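Open Day at the Karppinen Toy Library, Runow

I went to the open day of the Karppinen toy library in May 2022. I live in Nollura, 41 kilometers away, and I took the morning bus. The fare was cheap but the bus stops at every village, so please bring something to read.

The library is on the second floor of an old school building. From the street you see only a small sign with the word Bandby, the name of the reading club downstairs, and I walked past the door two times before I asked in the bakery. Inside, you leave your shoes at the stairs and get a paper with the plan of the rooms.

The first room has board games and puzzles. According to the paper, the library owns 1,000 things to borrow, and 102 of them are soft toys. I did not expect that soft toys can be borrowed at all. My sister asked me before the trip if it is clean, so I asked this question for her. Every soft toy that comes back is washed in a cotton bag, dried flat, and brushed by hand when the fur is long. Then it is sorted by size and goes in a fabric bin, and the bin goes on the shelf. A family can keep one toy for 60 days.

For me the sorting and tidying of the soft toys was the best part of the visit.

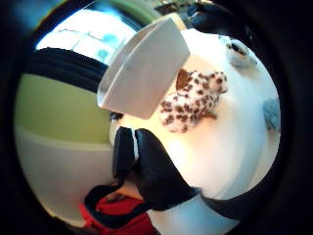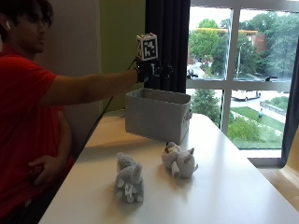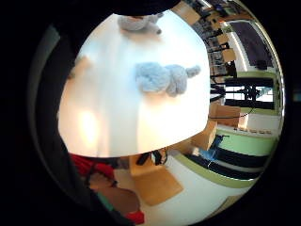

Soft toys at the open day in Runow.

I also learned why they prefer fabric bins. The hard boxes they had in January were strong, but small children pulled them from the shelf and the corners hurt their feet. A fabric bin with a handle is light and a child can carry it. The weak point is that the walls become soft after some time, and then the bin does not stand so nicely. They put a piece of cardboard in the bottom, and I will try this at home.

Long fur needs more work than short fur. If you dry it too close to a heater it becomes hard, and the brush cannot repair it. Toys with loose eyes or open seams go to a repair basket in the hallway. There was a table with needles and thread where visitors could try the closing stitch. Mine was not very straight, but it held when I pulled it.

Coffee was served in the old music room, with a very good cinnamon cake. The chairs there are made for children, so my knees were quite high. I stayed around an hour longer than I planned and had to take the later bus.

Entrance was free. You can get a library card on the same day if you bring a paper with your address, also when you live outside Runow. The elevator was out of order during my visit, so with a stroller it is better to call first.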